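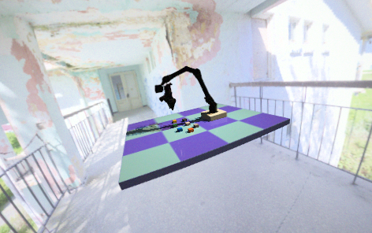

Midby to lease two robot arms on the strength of a simulation

Contract packer Midby has set money aside for 2 robot arms at its Flarnus site, and it has done so before either of them has lifted one of its boxes.

The spending plan, sent to staff and customers in April, puts the lease at £2,329 a month for each arm, payable to the supplier, Pristier. Both would go on the small-parts benches, where people now sort mixed items out of trays and into cartons. Midby says the arms will "take on the repetitive end of the work" and leave the fiddly orders to the staff. It doesn't say which orders count as fiddly, and on those benches that could mean most of them.

The case for the lease leans heavily on 555 runs of a picking task, all of them carried out in simulation with software called Osei. In the set-up a black arm on a tan block works over a purple and pale green chequered table with small cubes in different colours. The plan says the results were "well within what the benches need". No success rate is printed. Nor is there a cycle time, or any word on what was counted as a failed run.

What the money covers

The monthly charge covers the arm, its controller, one gripper and phone support during working hours. Reading on, the list of things it leaves out is the longer one. Guarding is extra. So are the benches, which will have to be rebuilt or replaced, the air line if the gripper is changed for a suction type, and any camera used to find parts in a tray. Delivery is included. Taking the arms away again at the end isn't mentioned.

Two arms at that price come to £4,658 a month before any of the extras. Midby has put the extras under a single line called "site works", with no sum against it. A spokesperson for the company said quotes were still coming in and that it would be wrong to guess. That may be so, but the lease has a figure and a start month, and the site works have neither. It's a strange order to do things in. Anyone who has priced a machine for a packing hall will know that the bench, the fence and the electrician can run up a bill that makes the arm look like the cheap part.

There's also nothing in the plan for time. Somebody has to teach the arms each new product, and Midby changes what it packs to suit its customers. The plan has a line for training, and it covers a single course for supervisors. It doesn't say how many hours a changeover will take or who will be pulled off other work to do it.

Cubes and cartons

Simulation is a sensible place to start. It's cheap, nothing gets broken, and you can find out early whether an arm can reach across a table and back. If Midby had used it for that and left it there, few would grumble.

The trouble is the jump from the one to the other. Cubes have flat sides and sharp corners, and the ones in the test lie out on an open table. Midby's trays at Flarnus hold blister packs, sachets, bagged screws and the odd bottle, often on top of each other. A two-fingered gripper that gets hold of a cube hasn't told you much about a sachet. Bags sag, shiny film confuses cameras, and packs stick together in warm weather. The plan says none of this was modelled "at this stage", and then moves straight on to the payment schedule.

Asked whether any of the company's own products had been tried with the arm, Midby said that this would happen during the trial period. Pristier offers 90 days. During that time the customer can send the equipment back, though the wording matters here. The trial starts on delivery, and the arms can't be used until the guarding is up and the benches are ready. If site works overrun, and they often do, a good part of those 90 days could go by with the arms still on their pallets. The lease payments run throughout.

Pristier said the trial terms were the same for all its customers and that it "works closely" with each of them on getting ready. It wouldn't say whether the clock could be stopped for building delays. It also confirmed that the 555 runs were set up by its own people, using settings agreed with Midby. That's normal enough in a sale, but it does mean the seller supplied the main piece of evidence for the purchase. The plan doesn't mention a second supplier having been asked.

The saving that isn't there yet

Midby hasn't claimed that jobs will go. The plan talks about "avoiding agency cost at busy times", and that's where the payback is meant to come from. It would be a fair aim if the busy times and the arms suited each other. Peak work at Flarnus is made up largely of gift sets and short promotional runs, with a new layout for each, and those are the jobs where a person can be shown the carton once and get on with it. Long, steady runs of the same item would suit an arm far better, and the site has fewer of them than it used to.

The agency bill itself isn't in the document. Without it there's no way for a reader to tell how many shifts the arms would need to cover before they paid their way. Midby said the figure was commercially sensitive. It was happy enough to print the lease price.

Staff on the benches have been told they'll be consulted on layout. Some have asked for the arms to be tried first on one bench, with one lease, and with a box of ordinary mixed stock tipped into the tray. The company says that taking two together gets a better rate. It hasn't published the price for one, so there's no telling how much better.

Questions for the supplier

Other small packers will be looking at the same brochures, and several of the gaps in the Midby plan would be easy to fill before signing. A buyer could ask Pristier, or anyone else selling an arm, for the following in writing:

How many runs failed, and what a failure was.
Whether the trial starts on delivery or on first use.
The price for one arm as well as for two.
Who pays for a different gripper if the first one doesn't suit the goods.
The cost of collection at the end of the lease.
A test on the buyer's own stock, in the buyer's own trays, with someone from the buyer's side watching.

The last of these would have cost Midby very little. A crate of returns and a day at the supplier's demonstration bench would do for a first look, and it would have given the spending plan something to stand on besides cubes.

Midby says it expects to sign once the site works quotes are in, and that customers will see no change in prices "as a direct result" of the lease. It has promised an update at the end of the trial. Asked whether that update would include the number of failed picks, the company said it hadn't decided on the format.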